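Friction, or why things do not slide away

Sillar Pages for Young Readers
9 January 2020

Put a book on a table and push it very softly with one finger. Nothing happens. Push a little more. Still nothing. Then you push a bit harder again, and suddenly the book moves. What was holding it?

The answer is a force called friction. It appears when two things touch each other and one of them tries to slide over the other. Friction always works against the sliding. If you push the book to the left, friction pulls to the right.

Why does it happen? Touch a table top with your hand. It feels smooth. But if you could make yourself smaller than a grain of dust and walk on it, you would find hills and holes everywhere. The bottom of the book has hills and holes too. When the two surfaces lie together, the hills press on one another and hold on a little. In the places where they touch very closely, they even stick together for a moment.

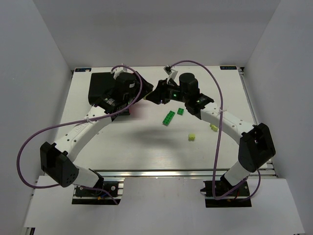 A heavy book is harder to push than a light one. The weight presses the surfaces together more strongly, so there are more tiny places where they really touch. You can try it with a shoe box. Push it when it is empty, then fill it with potatoes and push again on the same floor.

Two kinds of friction

When a thing stands still and does not want to start, we speak of static friction. When it is already moving, we speak of sliding friction. Sliding friction is usually the weaker one. Perhaps you have noticed this when you helped to move a wardrobe – the first push is the worst, and after this it goes more easily.

Friction also makes heat. Rub your hands together quickly while you count to 30 and then put them on your cheeks. In the village of Deditz, where I lived as a child, we did this at the bus stop every winter morning.

Is friction good or bad?

It can be both. Without friction you could not walk, because your shoes would slip backwards at every step. You could not hold a pencil. A knot in your shoelace would open by itself, and a nail would not stay in the wall.

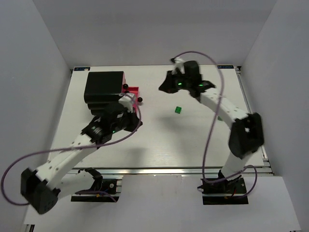
But sometimes we want less of it. A drawer made of old wood can be so difficult to pull that everything inside jumps when it finally opens. My grandmother rubbed the sides of hers with a piece of candle. The wax fills the small holes, and then wood slides on wax. Oil does a similar job on the chain of a bicycle. It makes a thin layer, and the metal parts do not rub so much on each other.

Wheels are another help. A wheel rolls over the ground, and rolling needs much less force than dragging. Pull a suitcase on its wheels, then lay it on its side and pull again. You will feel it in your arm!

Try it at home

You need a wooden board, some books, a coin, a rubber and an ice cube. Put the three small things next to one another at one end of the board. Now lift this end slowly and put books under it. Which one slides first? Which one stays the longest? Make a guess before you start and write it down. Have a towel ready for the ice.

Comments

We did the board with my daughter. The rubber stayed until the board was nearly standing. Thank you from Fivberg.

Can you write also about why ice is slippery? My class asks me this every year.

My drawer is better now with the candle but my mum wants the candle back.

More from these pages
Why does the kettle make a noise?
How a seed knows it is April
The salt lake near Rosales
How long is 1000 metres on foot?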